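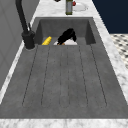 기계시스템공학과 로봇학습연구실 · 대학원 세미나 「조작 정책의 평가 방법」 강의노트

6주차. 시뮬레이션 주방에서 나온 성공률을 어디까지 읽을 것인가

이번 주에 읽을 것은 Brellden 기술보고서 본문과 부록 B입니다. 부록 B를 빼고 오면 토론에 끼기 어렵습니다. 본문에서 자신 있게 쓴 문장 상당수가 부록의 표와 맞지 않거나, 맞는지 확인할 방법이 없습니다.

먼저 용어부터 정리합니다. Plosta는 렌더러와 물리 엔진을 묶은 시뮬레이터이고, Kurnia는 그 위에 올린 주방 과제 모음입니다. Langat은 이번 보고서가 평가 대상으로 삼은 모방학습 정책의 이름이고, Brellden은 평가 절차, 즉 초기 상태를 뽑고 성공을 판정하고 표를 만드는 규약 전체를 가리킵니다. 네 가지가 같은 저장소에 들어 있어서 인용할 때 자주 섞입니다. "Brellden에서 성능이 좋다"와 "Kurnia에서 성능이 좋다"는 다른 주장입니다. 발표할 때 구분해 주세요.

1. 보고서의 주장

본문의 핵심 주장은 한 문장입니다. Langat 정책이 시뮬레이션 주방 11종에서 3572회 시도해 3244회 성공했고, 이 수치가 실제 로봇 성능의 대리 지표로 충분하다는 것입니다.

앞부분은 계산입니다. 3244를 3572로 나누면 0.908이 나옵니다. 여기까지는 다툴 일이 없습니다. 문제는 뒷부분인데, "충분하다"는 말이 무엇에 충분하다는 뜻인지 본문에 적혀 있지 않습니다. 정책 두 개의 순위를 매기는 데 충분하다는 것인지, 배치해도 될지 판단하는 데 충분하다는 것인지에 따라 필요한 근거가 전혀 다릅니다. 앞의 것은 시뮬레이션 순위와 실물 순위가 같다는 증거를 요구하고, 뒤의 것은 절댓값이 맞는다는 증거를 요구합니다. 보고서는 첫 번째 근거를 조금 보여 주고 두 번째 결론을 내립니다.

2. 그럴듯한 렌더링이 보증하는 것

맨 위 장면은 싱크대 과제입니다. 대리석 무늬 상판에 짙은 회색 싱크가 들어가 있고, 검은 그리퍼가 싱크볼 안으로 내려와 흰 그릇처럼 보이는 둥근 물체 쪽에 가 있습니다. 옆에는 옥수수를 닮은 노란 물체가 있습니다. 싱크 표면의 얼룩, 물빠짐판의 홈까지 꽤 공들여 만들었습니다.

시각 품질에 대한 칭찬은 여기까지 하겠습니다. 렌더링이 정교하다는 사실은 카메라 입력의 분포에 관한 정보입니다. 접촉에 관해서는 알려 주는 것이 거의 없습니다. 그릇 테두리와 손가락 사이의 마찰계수, 그릇의 질량 분포, 볼의 벽에 손가락이 걸렸을 때 제어기가 받는 반력 같은 값은 픽셀에 드러나지 않습니다. 그런데 싱크 과제의 난점은 대부분 거기 있습니다. 좁고 깊은 곳으로 팔을 넣어야 하고, 벽이 접근 각도를 제한하고, 둥근 그릇은 밀리면 돕니다.

보고서 본문은 "사실적 환경"이라는 표현을 반복합니다. 읽으면서 그 말이 나올 때마다 여백에 '시각' 또는 '물리'라고 적어 보기 바랍니다. 어느 쪽인지 정할 수 없는 곳이 여러 군데 나올 텐데, 그런 문장은 근거로 쓰지 않는 편이 안전합니다.

3. 성공 판정은 누가 하는가

Brellden의 판정 규칙은 단순합니다. 에피소드가 끝나는 시점에 목표 물체의 중심이 목표 영역 안에 있으면 성공입니다. 속도 조건은 없습니다. 따라서 다음 경우가 모두 성공으로 기록됩니다.

그릇이 목표 영역을 미끄러져 지나가던 중에 시간이 끝난 경우.
그릇이 뒤집힌 채로 영역 안에 놓인 경우.
그리퍼가 그릇을 집지 못하고 밀어서 영역에 넣은 경우.
다른 물체를 싱크 밖으로 쳐 낸 다음 목표 물체를 옮긴 경우.

저자들도 이 점을 압니다. 부록 B 끝에 "판정의 한계는 모든 정책에 동일하게 적용되므로 비교에는 영향이 없다"고 썼습니다. 이 논리는 성립하지 않습니다. 판정이 느슨할 때 이득을 보는 정도는 정책마다 다릅니다. 조심스럽게 집는 정책은 규칙이 느슨해도 얻는 것이 별로 없고, 거칠게 미는 정책은 많이 얻습니다. 같은 규칙을 썼다고 편향까지 같아지지는 않습니다.

확인할 길은 있습니다. 성공으로 분류된 에피소드를 무작위로 뽑아 사람이 영상을 보고 다시 판정하면 됩니다. 판정자는 어느 정책의 영상인지 몰라야 하고, 두 사람 이상이 독립적으로 보고 일치도를 보고해야 합니다. 시뮬레이션 로그가 다 남아 있으니 돈이 드는 일도 아닙니다. 보고서에는 이 작업이 없습니다.

4. 3572라는 표본 크기

시도가 많으면 오차가 작아 보입니다. 모든 시도가 독립이라고 가정하고 표준오차를 구해 보겠습니다.

p = 3244 / 3572 = 0.908
SE = sqrt( p(1-p) / n ) = 0.0048
95% 구간: ±0.9%p

본문 표에 실린 구간이 이것입니다. 그러나 에피소드들은 독립이 아닙니다. 주방이 11종뿐이고, 한 주방 안에서는 싱크 형상, 상판 높이, 조명, 팔의 설치 위치가 공유됩니다. 어떤 주방에서 팔이 볼 안쪽 모서리에 닿지 않으면 그 주방의 시도는 한꺼번에 실패합니다.

군집 표본에서 쓰는 설계효과를 적용해 봅시다. 군집 내 상관을 ρ, 군집당 평균 시도 수를 m이라고 하면 설계효과는 1 + (m-1)ρ입니다. m은 3572를 11로 나눈 324.7입니다. ρ를 0.05로 두면 설계효과가 17.2, 유효 표본 크기는 208이 됩니다. 구간은 ±3.9%p로 벌어집니다. 0.05는 제가 계산을 보여 드리려고 고른 값이고 보고서에서 추정한 값이 아닙니다. 추정하려면 주방별 성공률이 있어야 하는데, 부록 B는 과제별로만 묶어 놓았습니다.

게다가 우리가 알고 싶은 것은 열두 번째 주방에서의 성능입니다. 그 질문에서 표본의 단위는 에피소드보다 주방에 가깝습니다. 시드를 늘려 에피소드를 열 배로 만들어도 주방 사이의 변동에 대해서는 새로 배우는 것이 없습니다. 이 절의 내용은 다른 논문을 읽을 때도 그대로 쓸 수 있으니 익혀 두세요. 시뮬레이션 논문의 오차 막대는 대체로 너무 짧습니다.

5. 실물 시험 106회

보고서의 실물 검증은 106회입니다. 실물 시험이 비싸다는 점은 저도 잘 알고, 횟수만 가지고 트집을 잡을 생각은 없습니다. 따져 볼 것은 그 106회를 어떻게 골랐는가입니다.

첫째, 실물 시험은 주방 하나에서만 했습니다. 4절의 논리에 따르면 주방 간 변동에 대한 정보는 없습니다.

둘째, 초기 배치를 "시뮬레이션에서 대표적인 조건"으로 정했다고 합니다. 대표적이라는 판단을 누가, 결과를 보기 전에 했는지 후에 했는지 나와 있지 않습니다. 시뮬레이션에서 잘 되던 배치를 골랐다면 두 환경의 일치도는 부풀려집니다.

셋째, 상관계수의 점이 적습니다. 본문의 산점도는 과제별 평균을 한 점으로 찍었고, 쉬운 과제와 어려운 과제가 양 끝에 떨어져 있습니다. 이런 그림에서는 어느 시뮬레이터를 쓰더라도 상관이 높게 나옵니다. 컵을 드는 과제가 그릇을 쌓는 과제보다 쉽다는 것은 시뮬레이터 없이도 맞힐 수 있습니다. 봐야 할 것은 과제를 고정했을 때 정책들의 순서가 유지되는가이고, 그 표는 부록에도 없습니다.

넷째, 실물 성공률이 절반 근처라면 106회로 얻는 95% 구간은 독립을 가정해도 ±9.5%p입니다. 이 폭으로는 비슷한 정책 두 개를 구별하지 못합니다. "시뮬레이션과 실물의 차이가 통계적으로 유의하지 않았다"는 본문의 문장을 이 폭과 함께 읽어 보세요. 차이가 없다는 증거와, 차이를 찾을 힘이 없었다는 사실은 같은 p값으로 나타납니다. 동등성을 주장하고 싶었다면 허용 폭을 먼저 정하고 동등성 검정을 해야 했습니다.

6. 그래도 건질 것

전부 버릴 보고서라고 생각하지는 않습니다. 초기 상태의 난수 시드를 공개했고, 실패 로그도 지우지 않고 올렸습니다. 요즘 이만큼 하는 곳도 많지 않습니다. 실패 3572 - 3244 = 328건은 유형별로 다시 분류해 볼 가치가 있습니다. 접근 실패, 파지 실패, 운반 중 낙하, 시간 초과로만 나누어도 시뮬레이터의 어느 부분을 의심해야 할지 윤곽이 잡힙니다. 파지 실패가 유독 적다면 접촉 모델이 너무 관대한지부터 볼 일입니다.

회귀 시험 용도로도 쓸 만합니다. 어제 되던 것이 오늘 안 되는지를 잡아내는 데에는 절댓값이 맞을 필요가 없습니다. 저희 연구실에서도 그 용도로 Kurnia를 돌립니다. 다만 그 숫자를 초록에 쓰지는 않습니다.

7. 과제 (다음 시간 전까지 제출)

가. 공개 로그에서 주방별 성공률을 복원하고 군집 내 상관을 추정할 것. 군집이 11개일 때 추정치가 얼마나 불안정한지도 부트스트랩으로 보일 것. 재표집은 주방 단위로 합니다. 에피소드 단위로 하면 다시 제출해야 합니다.

나. 성공 판정에 종료 시점의 속도 조건과 물체 자세 조건을 추가하고 성공률을 다시 계산할 것. 임곗값은 결과를 보기 전에 정해서 조교 메일로 먼저 보내세요.

다. 싱크 과제 하나를 골라 마찰계수와 물체 질량을 바꾸어 가며 성공률 곡선을 그릴 것. 곡선이 평평하다면 정책이 강건해서인지, 판정이 느슨해서인지 가를 수 있는 추가 실험을 하나 제안할 것. 실행까지 할 필요는 없습니다.

분량은 그림 포함 네 쪽 이내. 코드는 저장소 링크로 내고, 사용한 Plosta 버전을 꼭 적어 주세요. 버전에 따라 접촉 해석기의 기본 설정이 달라서 지난 학기에 서로 다른 곡선을 놓고 한 시간을 허비했습니다.

다음 주에는 실물 시험의 무작위 배정과 눈가림을 다룹니다. 읽을 자료는 강의 게시판에 올려 두겠습니다.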